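Kitchen corner notebook, October

Start 9.40. Today is for the tableware and for the small things that live on the long table. I write it down in more detail than usual, as Paula Pascu takes over this corner from me next week and she asked me for "everything, also the boring parts". Samah Belhaj read the first half at lunch and put two corrections, which I have included.

Aim of the day: to decide what stays on the table, what goes to the shelf, and what leaves the room. For a long time we put every cup and bowl that arrived on the same table, and then we spent the first part of each morning moving them to the side. Also the list on the shelf door is from before the summer and does not agree with the shelf.

Bowls first. We have the lavender ones, which are plastic, and the steel ones. The lavender ones I like for most work. They are light, the rim is smooth, and they are wide enough that one can pour into them without much care. Their weak point is the same as their good point: when they are empty they move very easily. If you touch the rim from the side, the bowl slides a bit before it tips. Samah says that it depends on the surface and she is right, it is worse on the table when the top has just been wiped and a thin film of cleaner is left. With 200 g of rice inside, the bowl stays where it is. I tried also with 500 g and there is no difference that I could feel with the hand, so 200 g is enough when somebody needs a bowl that does not walk.

I did the pushing test on the low surface first and then again at the table. My method is very simple: push at the rim with one finger, slowly, until the bowl starts to move, and look whether it slides or lifts. I do it three times from each side. The result for the lavender bowl is always slide, never lift, when it is empty.

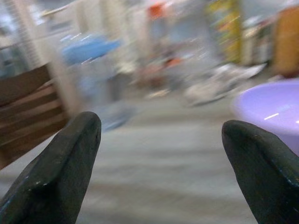 Please do not leave a bowl standing near the floor when you finish. In the spring somebody stepped into one, it was with water, and the skirting behind the shelf is still a little swollen from it. I have written this on the door also.

The steel bowl is another matter. It is shallow and has a flat rim, which makes it easy to take by the rim but not easy to take by the wall. It makes a lot of noise when it is put down hard. Paula, if you have a call in the next room, do the steel work afterwards. For drying I recommend the cotton cloths and not the paper, the paper leaves small fibres and on polished steel one sees each of them.

Cleaning trial, 10.30 to 11.15. I compared the old liquid with the Drovach concentrate that was ordered in September. Dilution as on the label, 12 ml to 1000 ml of warm water. I mixed it in the measuring jug and not in the bucket, the marks on the bucket are not correct.

Lavender bowl, dried rice starch: clean after one wipe with Drovach, two with the old one.
Steel bowl, oil: both need two wipes. Drovach leaves a light veil if not rinsed.
Mug, dry tea ring: neither removes it. Bicarbonate does, with patience.
Table top, sticky spot from juice: both good.

My conclusion is that we can change to Drovach but we must rinse. The veil is not dangerous, it is only ugly, and it makes the surface more slippery than we want (see the bowls). I finish the old liquid first, there is one third of a bottle.

Drinking glasses. The clear ones collect a residue at the bottom if they are left until the next day. This is our own fault and has nothing to do with the product. A glass which was used in the morning should be rinsed before lunch. I know that I have written this before.

Table, 11.30. I put back only what we use each week and I looked at how it works for an hour or so. The principle is that light things go in front and the bottles and the tall things go behind, so that one does not reach over a bottle to get a bowl. The appliance keeps its place on the right, near its socket. I would prefer its cable to go behind the table and down, but it is too short for that and I do not want an extension lying there with water near.

Samah's first correction: I had written that the squeeze bottle should stand next to the bowls. She prefers it further back, as the nozzle drips a little after use and a drop in a clean bowl means to wash the bowl again. Agreed and changed.

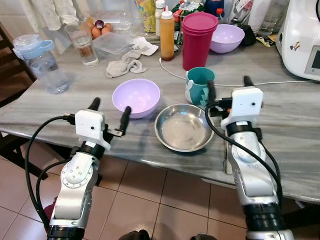

The stacked cups remain a question. They take little place when they are one in the other, but a high stack leans, and when you pull the top one the second often comes with it. There is some suction, I think, when they were stacked damp. I took a stack apart, dried the cups properly with the cloth and stacked them again, and after that they came apart one by one without trouble. So the rule is: never stack damp. If they stick, turn the upper one a little before lifting, do not pull straight.

Mugs: by the handle only when they are full, otherwise it does not matter. The one with the zigzag near the base is a good one to keep, it is easy to tell apart from the others in a hurry. There was a second mug with a chip at the lip, I put it in the Stekley crate with the things that go away. The crate is under the shelf, it must be collected before the end of the month, and Paula has the phone number.

Water bottles. Personal bottles should have their own place. My proposal is the window sill. A bottle lying on its side on the table will roll sooner or later, and the lids are not all tight. Samah's second correction: the sill gets the sun after two o'clock and she does not want to drink warm water. Then the small trolley. I leave this open until we have all three spoken about it.

Cutlery. I looked for the missing spoons in the drawer, behind the drawer and in the Stekley crate, and found one (in the crate, I do not know why). The drawer insert from Morsy does not fit, it is too wide by the thickness of a finger. It can be cut, but I would first ask if they exchange it. The receipt is in the blue folder. Until then the cutlery stays in the tall tin and what is on the table is only what is in use.

Lunch 12.50 to 13.30.

Afternoon, short. I weighed the rice, we have one full bag and an open one. The open one I poured into the jar with the rubber ring. There were no insects, I checked with the sieve. I wrote a new list for the shelf door with a pencil, so that it can be changed. The top shelf is now for steel, the middle for plastic, the lowest for the heavy jars. I tried first with the jars in the middle, but the board bends.

The wiping of the table took longer than planned. The marble pattern hides crumbs very well, one has to look from the side against the window to see them, or pass the flat hand over it. I found sugar where I was sure that it was clean. For Paula: use the hand.

To do, in no special order:

Ask Morsy about the insert.
Order cotton cloths, same as last time (Lernotar, the thick ones).
Take the chipped mug and the rest of the crate out.
Decide about the water bottles.
Repeat the pushing test with the steel bowl, I did not have time. I expect it stays better than the plastic one, but I want to see it.
Shorten or tie the cable of the appliance – a tie is enough for now.

Samah would like also that we try the bowls on a damp cloth, as cooks do with a cutting board. I think it will work with the plastic ones. For the steel I am less sure, the bottom is very smooth. If Paula does it before me, please note which cloth and how wet, in spoons of water, so that we can compare.

Left the room 16.10. Window closed, cloths hanging on the rail, key in the usual place.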